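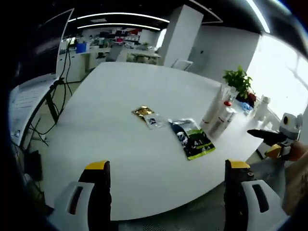

21 January 2023

Packets and bottles, white table, office side. Continues the Hayes sorting notes.

Purpose: settle the order in which the small flat goods and the bottles get weighed, labeled and boxed, and fix the wording on the labels before Solange Peixoto copies them into the Plelon sheet.

Flat goods are three pieces. Gold foil packet, small. White sachet with dark blue print, also small, lying partly against the foil one near the center of the table. Larger pouch, black ground with a green band down one side, print in white and light blue. Bottles stay grouped at the right, by the potted plant, until the flat goods are finished.

Label wording. The old sheet used "packet," "sachet" and "pouch" for the same items depending on who wrote the line. From now on:

Packet: foil outside, any size up to the palm of the hand.
Sachet: printed, small, flat, single use.
Pouch: anything larger than the above that won't stand up by itself.
Bottle: stands up, has a neck or a cap. Color of cap goes in the second column, color of contents in the third if the wall is clear.

By that rule the one with the red cap goes in as "bottle, red cap," and the clear one as "bottle, clear, blue contents." The silver-gray cylinder gets "bottle, silver-gray, white band near base." The two white ones can't both be "bottle, white." Tall one is "white, tall." The one toward the rim of the table is "white, narrow neck." Solange wanted to number them instead. Numbers are fine on the box but not on the item, as we found in May when two boxes were renumbered and the items inside were not.

Weighing. Small scale (Tostisetti, the flat one) drifted again this morning. Zeroed, put on the 53 g check piece, read correctly, left it for the length of a coffee, read 54. Moved it off the table by the radiator and onto the shelf. Held steady there for the rest of the morning. Flat goods go on the small scale only. Bottles go on the large one, which has coarser steps but doesn't wander.

Check piece on the large scale: 655 g, read 655 three times running. No correction needed.

Order of work as agreed:

1. Foil packet first. It slides, so it goes in the shallow tray before anything is put next to it.
2. Sachet. Weigh, label on the back, leave the print uncovered.
3. Pouch. Squeeze the air to one end before measuring length. Otherwise the figure depends on who is holding it.
4. Bottles from the front of the group to the rear. Caps checked by hand before each one is lifted.
5. Plant is not part of the lot. Leave it where it is.

Overlapping items cause most of the mistakes in the sheet. When two flat things touch, the smaller one gets recorded under the larger one's line or dropped altogether. Proposal: nothing goes into the sheet until it has a hand's width of bare table on every side. Solange agrees for the flat goods and thinks it's excessive for bottles. Leave it as flat goods only for now.

Tape. The paper tape does not hold on foil. Tried it on a spare wrapper from the Nurnby box: it lifted at the corner within the hour. The clear tape holds but takes the surface with it when removed. String tag through the seam edge is no good either, as it means a hole. Current solution is to put the foil packet in a small bag and label the bag. Not elegant, and the bag has to be subtracted from the weight. Write the bag weight on the lid of the bag box so it isn't measured again every time.

Boxes. The low carton, 114 mm deep, takes all of the flat goods with room over. It does not take the tall white bottle upright. Bottles are to travel upright with no exceptions, so they need the deeper carton and dividers. We have 12 divider sheets left, uncut. Cut to the carton and not to the bottles; the last set was cut to the bottles and fit nothing else afterward.

Table surface. White label backing disappears on a white table. Two backings went into the carton with the goods last time. Use the yellow-backed roll until it is finished, then order the same.

Open:

- Tolerance for the pouch length. Hayes sheet gives none.
- Whether cap color is recorded for the white bottles or left blank. I'd fill it in.
- Column for contents color is too narrow in the Plelon sheet, cuts after four letters.
- Small scale to be looked at. Until then, shelf only.

Solange has the label roll.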